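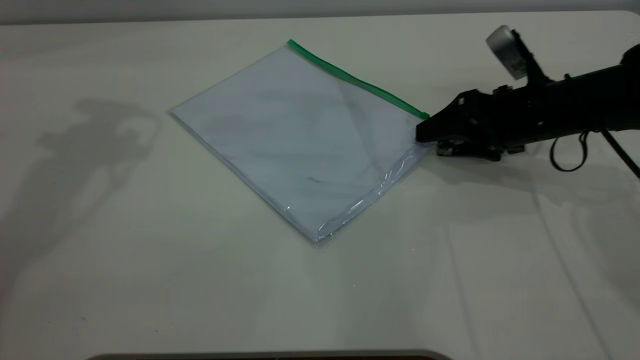

Reclosable packaging is packaging which the user can open and close again many times without destroying it. The term includes screw caps, snap lids, press-to-close bags, folding cartons with a tab, adhesive flaps and separate closing devices such as clips. It is usually distinguished from single-use packaging, which is torn, cut or broken at first opening and after this does not protect the contents. In the household the best known form is the flat bag of clear plastic with a zipper strip along one edge; the strip may have a strong color, for example bright green, so that the opening side is easy to find on the transparent film. In trade language the words "resealable" and "reclosable" are often mixed, but some writers keep "resealable" for closures that are tight against air or liquid.

Contents
1 Terminology
2 History
3 Types of closure
4 Materials
5 Uses
6 Testing
7 Waste and reuse
8 See also

Terminology

A closure is the part of the package which shuts the opening. The body is the part which holds the contents. In a jar these are two separate pieces, while in a zipper bag the closure is joined to the body and cannot be lost. The handbook by Mathis Gautier divides reclosable packages into "attached" and "loose" types on this basis, and most later texts in English follow him. Gautier also uses the word "memory" for the tendency of a folded material to go back to its earlier shape. A paper bag with a rolled top has little memory and stays rolled for some time; a stiff plastic bag has more and opens by itself.

History

Closing a vessel again after use is very old. Clay jars were covered with cloth, skin, wood or a flat stone, and the cover was tied with cord when the contents had to travel. Corks were used in glass bottles long before the screw cap became common. Metal boxes with a friction lid, in which the lid is held only by its tight fit, were widely sold for tea, biscuits and tobacco in the nineteenth century, and many families kept them for buttons or letters after the first contents were finished.

Plastic film changed the subject in the twentieth century. A film bag is light and costs little, but it does not stay closed without help. The first answers were wire ties, rubber bands and knots. The press-to-close zipper, where a raised profile on one side enters a groove on the other side, came into general household use in the second half of the century. The slider, a small moving piece which presses the two sides together, was added later for people who find it hard to align the profiles with the fingers.

A local history of these changes is kept in the packaging museum of Clornville, which holds more than 1,000 closures. The collection was started by Guadalupe Escobedo, a retired printer of labels, and it is arranged by the movement of the hand: turning, pressing, sliding, folding and tying. The museum opens its study room to visitors in October.

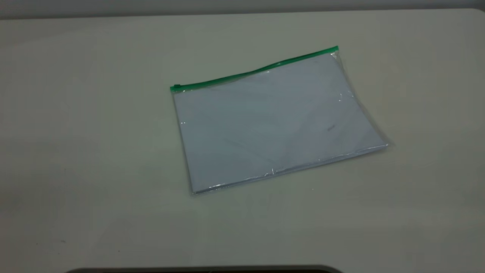 Types of closure

Screw closures. The cap turns on a thread. The closure is strong and can be tight against liquid if there is a liner in the cap. It needs a rigid neck, so on a soft pouch a separate spout must be fixed to the film.

Friction closures. The lid holds because it is slightly elastic or slightly narrower than the body. It wears with use. Paint cans and round cake tins belong to this group.

Press-to-close closures. Two profiles lock together under pressure of the fingers. A single track is enough for dry goods. A double track gives better protection, but it takes more force to close and crumbs can easily stay between the tracks.

Hook closures. Many small hooks catch on each other or on loops. They close also when the two sides are not well aligned, and therefore they are used on large bags of pet food and garden products. They are not tight against air.

Adhesive closures. A label or flap carries an adhesive that stays sticky. It is common on wet wipes and sliced cheese. Dust and grease make it weaker.

Separate devices. Clips, pegs, ties and bands can be moved from one package to another. The Korletey clip, a long hinged bar sold in sets of 12, is a device of this kind. It was designed for flour bags and is still used mainly in bakeries.

Materials

Zipper bags are mostly made of polyethylene, which is soft and can be welded by heat. Stronger pouches have several layers, one of them serving as a barrier to oxygen or to water vapor. The zipper is formed together with the film or welded to it afterward. Rigid lids are commonly made of polypropylene, a plastic that tolerates repeated bending, so a thin hinge can be molded in one piece with the lid.

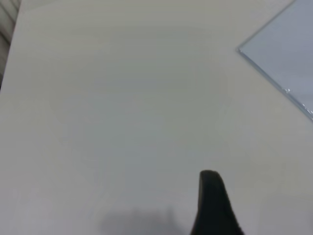 Glass and metal are heavier but do not let gases pass through the wall. In such packages the closure decides almost alone how long the contents keep their quality. Paper and board have good stiffness for folding tabs, though they lose it when they become damp.

Uses

Food is the largest field. Coffee, nuts, dried fruit and grated cheese are normally not eaten at one time, and the buyer expects to close the package between meals. Outside the kitchen, reclosable bags hold screws, seeds, stamps, beads, sewing supplies and printed papers. Travelers use them to keep small bottles together. In archaeology and botany, finds and samples are placed in bags with a writing panel.

Testing

Manufacturers measure the force needed to open and to close a package, and how these two values change with repetition. In the method taught at the Drinummont packaging school, a bag is opened and closed 200 times and is inspected after each group of 15. A good zipper should open easily from the outside, where the fingers pull, and resist pressure from the inside, where the contents push. Leakage is commonly tested under water or with a colored liquid.

Laboratory results do not always agree with home use. Powder in the track, cold fingers and overfilling are difficult to reproduce in a machine.

Waste and reuse

Since a reclosable package serves longer, it can reduce food waste. On the other hand it often contains more material than a simple bag, and layers of different plastics are hard to separate for recycling. The town of Ullcombe accepts clean polyethylene zipper bags in its film collection but asks residents to cut off sliders made of another plastic.

Bags which held raw meat or fish should not be used again for food. Bags for dry goods can be washed by hand with mild soap and dried open, standing over a spoon or a bottle.

See also

Bottle cap
Food storage
Zipper
Vacuum packing

This page was last edited on February 12, 2021.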